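FOR RELEASE IN JUNE

Skaltside Opens Its Floor, Says Visitors Should Bring Doubts

Plurnau household robotics program invites the public to watch training sessions on Friday and ask hard questions

PLURNAU. Skaltside, the independent test group that reviews home automation claims for renters and small landlords, will open its doors on Friday from 10 a.m. for a public demonstration day. Visitors can watch people record household chores with hand-held grippers, the first step in a program meant to teach machines to do the same chores later on.

The word "later" matters. Skaltside was asked by Vindinent, which is paying for the recording work, to announce "the home robot of tomorrow." We declined. What visitors will see on Friday is people doing chores with tools in their hands. Whether a machine can learn enough from that to be trusted around somebody's dishes is an open question, and we would like it to stay open until there are results.

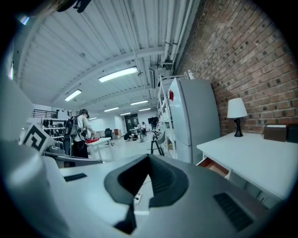 The work floor at Skaltside, with household furniture along the brick wall.

"I have been to a lot of these events," said Ankica Dimitrov, who runs the review desk at Skaltside. "There is a stage, there is music, something folds a towel, everyone claps. Then you ask how many towels it dropped that morning and the room gets quiet. We have no stage. Come and stand next to the table."

The sessions use everyday objects and plain furniture: tables, a desk with a drawer, a refrigerator, shelves, a lamp. A person takes hold of the grippers and carries out a chore. The square printed markers on the tools are there so that their position can be followed as the hands move. Each chore is repeated many times with small changes, and each attempt is kept, good or bad. Skaltside insisted on the last part. Vindinent's first plan called for keeping only clean attempts, and it took two meetings to get that changed.

The program sheet for Friday lists 11 chores. The first group was chosen by Vindinent. The rest came from tenants in the Nikolovski apartments, who were asked what they would hand over to a machine if they could. Their answers were less tidy than the sponsor had hoped. Several wanted help with drawers that stick. One wanted someone else to deal with the bag of bags under the sink.
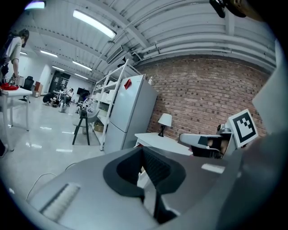 Cloth remains the sore point. Boxes hold their shape and a drawer slides one way, but a piece of fabric lands differently every time it is put down. Sponsors like to show cloth handling because it looks impressive for half a minute. Skaltside has asked for roughly 100 attempts at each cloth chore before it will comment on any of them, and will not be giving an early opinion on Friday, however nicely reporters ask.

Dimitrov said she expects the day to be slow in places. "If you have never watched somebody open the same drawer all morning, you may find it dull. I think people should see the dull part. That is where the money goes, and it is the part that gets left out of the video."

Vindinent will have staff on hand to explain the equipment. They have agreed to take questions on cost, on who keeps the recordings, and on what the people doing the chores are paid. Skaltside can't promise the answers will be good ones. Questions and replies will be written down and posted afterward, including any that go unanswered.
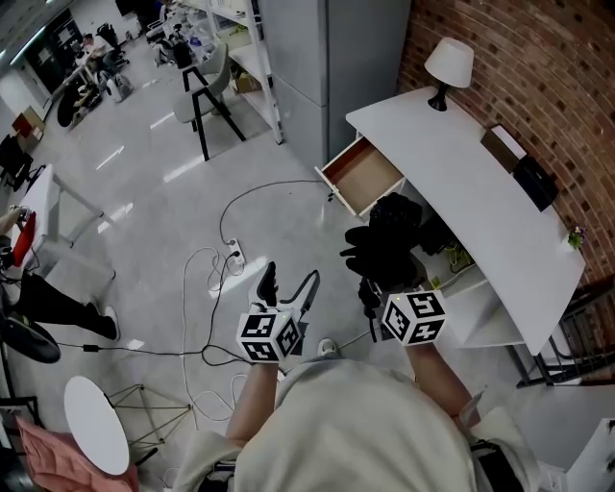
Visitors may try the grippers in groups of up to 7. Long sleeves are fine, but please take off bracelets and loose scarves first. There are cables on the floor during sessions, so flat shoes are a good idea, and strollers should be left at the front. Children are welcome with an adult. Filming is allowed as long as the people at work have said yes to it.

Skaltside's written review of the program will follow once the cloth attempts are finished. No date has been set. The review will be published whether or not Vindinent agrees with it, under the terms both sides signed.

Admission is free and no sign-up is needed, except for reporters who want time with Ankica Dimitrov. Those requests should reach the Skaltside review desk before Friday.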